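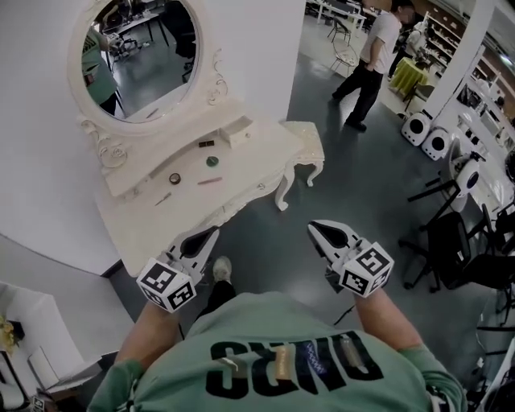 A white vanity table with an oval mirror and curved legs.

Print this page
E-mail this article

Mar 31, 2022

The furniture store Trurnine wants me to know that its new bedroom line is "heirloom quality." The tag says so, and so did the salesman in Histstead. What the tag leaves out is who has tested this. The line went on sale in October. No one has inherited any of it yet.

I went in to price a dressing table. The one I liked cost $1,127. A plainer one, with the same drawers and the same screws underneath, was $930. I asked what the extra money bought and was told "character." I have raised children and can say that character costs more than $197 and takes longer to deliver.

My doubts are mostly about the word heirloom. My grandmother's dresser was cheap when she bought it. It got handed down for the simple reason that my mother needed somewhere to put sweaters. It has a bad drawer and a burn mark, and two of us argued over who should get it. No store could have promised that in advance.

The warranty, meanwhile, runs 2 years. I read it at the counter, all 16 paragraphs, while the salesman straightened his brochures. It doesn't cover scratches, sunlight, damp rooms or "repeated moving." I'd like to know how a table gets from one generation to the next without being moved.

People tell me it's harmless sales talk. Maybe so. But if a company expects its goods to outlive me, it could stand behind them past the second spring. Put 20 years on the paper and I'll consider the curvy legs. Until then I'll keep the dresser and pull hard on the bad drawer.

Print this page
E-mail this article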